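Plates as saucers - anyone else doing this?

mmateos
Trying to cut down my mug shelf before October. Got rid of the actual saucers, they were useless for anything else, and now I just use a small-ish plate under the cup. Plain beige one with a raised rim. Need opinions on size and color before I buy more. The plate by itself:

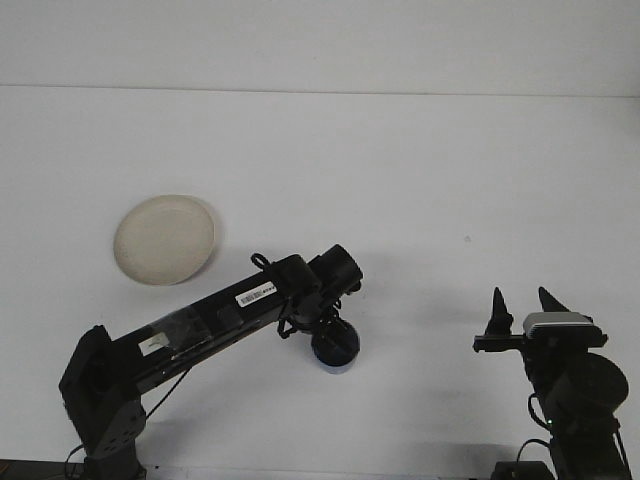 Reply 1
titgate_2
too big for me. A saucer has that little well so the cup stays put, a plate doesnt. You'll be sliding coffee all over by 7 am

Reply 2
Bianka Halász
Disagree w/ titgate. Been doing plates for years, the room on the side is the whole point. Toast goes there. Spoon goes there. What cup are you using tho? Beige with white is kinda sad

Reply 3
mmateos
Light blue, straight sides, no pattern. I like it off to one side of the plate so theres space for a cookie. Blue on beige looks nice to me but my sister says hospital cafeteria
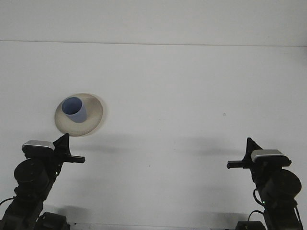

Reply 4
Bianka Halász
Ok the blue works. Tell your sister she's wrong. I'd get 2 more plates the same and stop there

Reply 5
viston
Put the cup in the middle, please. Off center is asking for it when you carry the thing one handed. Also matte plates mark up from spoons, mine from Grondum did in a couple months

Reply 6
titgate_2
^ this. and the wide rim eats up shelf space, so what did you save exactly

Reply 7
mmateos
Saved a whole stack of saucers is what I saved. Plates get used for lunch too. Fair point on carrying it, I do usually hold the cup in the other hand

Reply 8
viston
then why have the plate lol

Reply 9
mmateos
Cookie. Anyway getting 2 more, will post if they scratch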